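¡Vuelve Kasprzak! En febrero reeditamos en Flotari la novela negra que me tuvo sin dormir media primavera (y no exagero): un contable, un hotel cerrado y una llave, la de la habitación 11, que abre la puerta equivocada. Son 400 páginas y me las leí dos veces antes de firmar nada.

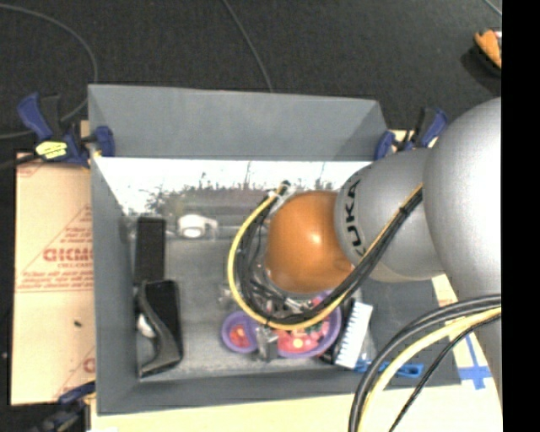

Paloma Iwasaki me escribió a las tantas para decirme que había sospechado de todos menos del culpable, y que quería ya la segunda. Tranquila, Paloma, ¡que la estamos traduciendo! En librerías y en Conau.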